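Tags vanish when I rename pictures in bulk
Asked by Henrike Wendt in Files and Folders

I've just discovered tags in Iltel and I love them! I've gone through 1244 pictures and given nearly all of them a word or two. Then I did a bulk rename on one folder and every tag in it was gone. The files open fine, they just have no tags.

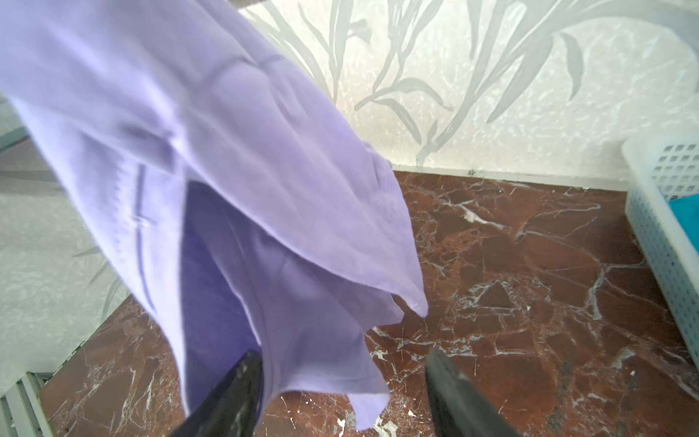

Is there a way to rename without losing them? I like short, plain tags that I'll still think of in a year. Typing "lilac" should bring up anything with cloth that colour, and "seam" should narrow it down to the ones with visible stitching. Before the rename it worked a treat.

2 answers

Glória Serrano
Oh, you can get these back! Iltel keeps tags in its own list, matched to the file name, so if you rename outside the program it loses track. Undo the rename (Ctrl+Z in the same folder, if you haven't closed it), then open Iltel and press Refresh.

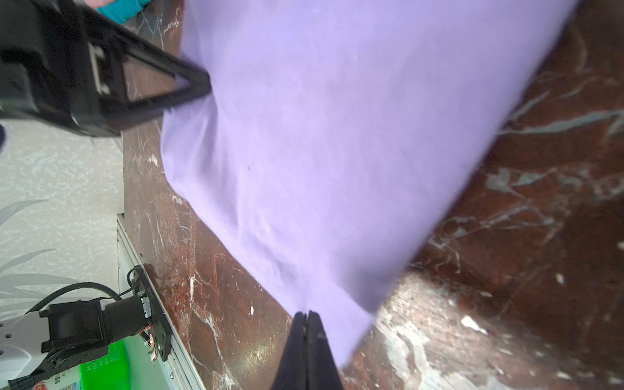
After that, go to Settings, Tags, and tick "Write tags into files". It took my old laptop 40 minutes to get through everything, so start it before lunch. Once it's done you can rename wherever you like.

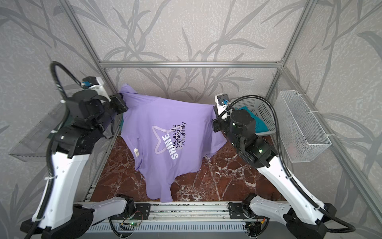
One more thing, and it's my favourite bit: you can join tags with a plus sign. Put in "t-shirt+marble" and you only get pictures with both, so a lavender T-shirt held up over a marble surface comes up and a marble fireplace doesn't. Try it, it's so quick!

Helpful? 40 people said yes

meireles_b
same thing happened to me in April, i just tagged them all again. only 100 though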